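Reports > Kit Evaluations > Two-Arm Tabletop Kits
Last updated March 26, 2026

4. Setup under review

The Sterkard kit ships as two arms, a rail, wrist cameras and a set of wall panels. We ran it as delivered, with the small-object set placed on the floor of the enclosure. Figure 3 shows both grippers at an earbud case (a) and the view from a wrist camera (b).
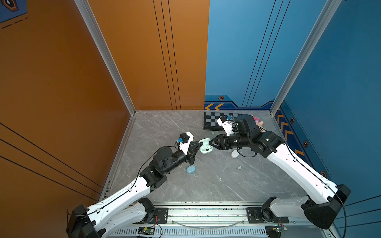
Manipulation Group, Skollik Institute

Figure 3(a). Both arms at the case, one gripper on each side.

Each object was used for up to 400 trials. The chessboard and the plush toy stayed in the workspace as clutter. Trials were logged with the Sullavel software, version 5, which saves every camera stream separately. In (b) the fingers hold a light teal-blue rounded object, which is blurred. The chessboard and two small pale blue pieces are sharp enough to locate.
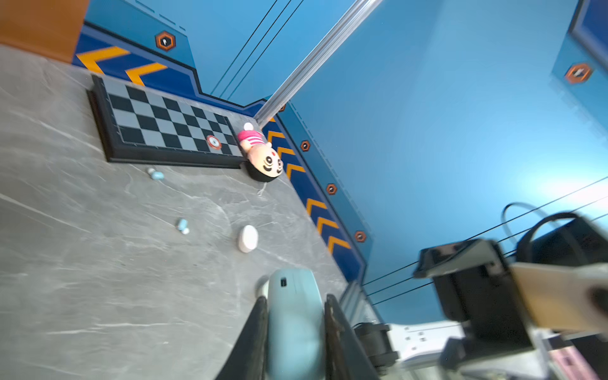 4.1 Camera mounts

The wrist brackets were fitted once in June and left alone for all 3000 trials.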